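May
Hanneke Van Rooij

Section 3: Setting up a place at the long desk

This section covers a place with two monitors at the long desks in the Kondcombe building. For single-monitor places by the windows, see Section 4. Laptops on the loan scheme are covered at the back of the guide.

Read the section through once before you move anything. You will need the box marked Clanano (cables and adapters), a soft cloth, a small crosshead screwdriver and a few fabric cable ties.

3.1 Before you start

1. Find out which place you have been given. The list is kept by Raimo Saarela.

2. Clear the part of the desk where the stands will go and wipe it with a dry cloth. Do not use spray cleaner near the outlet plate.

3. Switch off anything already plugged in at that place. Shut computers down from the menu and wait for the screen to go dark.

4. Check the cables in the box against the label on the lid. If a lead has a bent pin or split covering, put it in the red tray and take another.

CAUTION: Do not pull a plug out by its cord. Hold the outlet plate steady with one hand and the body of the plug with the other.

3.2 Placing the monitors

1. Lift each monitor by the stand and the lower edge of the casing. Keep your fingers off the screen surface.

2. Stand the two monitors side by side towards the back of the desk. Leave enough depth in front for a keyboard and your forearms.

3. Decide which will be the main screen. The keyboard goes in front of this one, so if you spend most of the day in one window, put that window here and use the other for graphs, logs or anything you only glance at.

4. Turn the second monitor slightly inwards. The inner edges may touch but should not overlap.

5. Set the height so that the top of the viewing area is level with your eyes or a little below. On the older stands you will have to loosen the screw at the back first. Tighten it again afterwards.

Note: People who wear varifocals usually want the screens lower than this. Adjust to suit.

3.3 Power and cables

The mains outlets for the long desks are on the front face of the desk, below the top. Cords plugged in there hang down towards the floor. Each monitor needs one mains lead and one display lead.

1. Connect the display lead to the monitor first, then to the computer. It should go in without force.

2. Connect the mains lead to the monitor, then bring it round to the outlet plate. Do not run it across the desk top.

3. Plug in at the outlet plate. Leave some slack so that the monitor can be turned without dragging on the plug.

4. Switch on the main screen, then the second one, then the computer.

5. Gather any spare length and tie it loosely. Two ties are enough for most leads.

CAUTION: Keep hanging cords clear of chair wheels and feet. If a cord reaches the floor, take up the extra length before you sit down.

CAUTION: Never join two extension leads together. If the lead in the box is too short, ask Vendula Kováčik for a longer one.
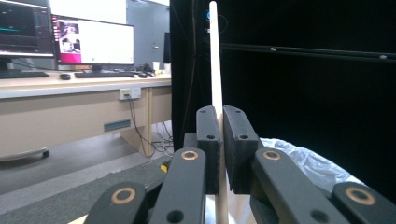

Fig. 3. Two monitors on the long desk, with the outlet and its hanging cords on the front.

3.4 Keyboard and mouse

1. Put the keyboard straight in front of the main screen, with the letter G roughly in line with the centre.

2. Put the mouse on whichever side you use it. The mouse in Fig. 3 is on the left of the keyboard. If yours is set up for the other hand, swap the buttons in the settings before you start work.

3. If you use a second keyboard for the second screen, keep it under that screen and label it underneath with a strip of tape. The black keyboards are easy to mix up.

4. Fold the feet of the keyboard flat unless you find it more comfortable raised.

Wireless sets come with a small receiver. It must stay with its own keyboard, so when you pack the set away, tape the receiver to the underside.

3.5 Arranging the screens in the settings

1. Open the display settings and choose the extended desktop.

2. Drag the two numbered boxes so that they match the real positions of the monitors on the desk. If the pointer leaves the wrong side of the screen, the boxes are the wrong way round.

3. Mark the screen with the keyboard in front of it as the main display.

4. Set the refresh rate and text size last. Text at the factory size is small for most people. Try the next step up for a day before changing it back.

5. Set both screens to turn off after 17 minutes without use. This is the figure for all the long desks, so please leave it as it is.

Note: If one screen stays dark, check that its input button is set to the socket you have used. Next, swap the display leads between the two monitors. If the fault moves with the lead, replace the lead. If it stays with the monitor, report it to Gunnlaugur Hjaltadóttir and quote the number on the back of the casing.

3.6 Drinks, loose leads and small items

Drinks are allowed at the long desks with some limits.

1. Keep cups to the side of the keyboard, well away from it, and away from any leads lying on the desk. Fig. 3 shows two paper cups near a small tangle of cables. Move the cables first in a case like this, then the cups.

2. Throw paper cups away when you leave, including ones with only a little in them.

3. Return loose leads to the Clanano box at the end of the day. Coil them by hand and do not wind them tightly round the plug.

4. Small devices left on the desk overnight are put in the drawer marked Major. Ask there before reporting anything lost.

CAUTION: If liquid is spilt on the desk, switch off and unplug everything at that place before wiping. Leave the keyboard upside down on a towel for 24 hours. Do not plug it in to test it sooner.

3.7 Leaving the place for the next person

1. Log out of the computer. Locking the screen is not enough.

2. Leave the monitors where they stand. The next person will adjust them.

3. Slide the keyboard back beneath the edge of the main screen and put the mouse beside it.

4. Look under the desk for fallen ties and adapters.

5. Tell Tonantzin Ocampo if anything has been taken from the box and not replaced.

Section 4 begins with the window places.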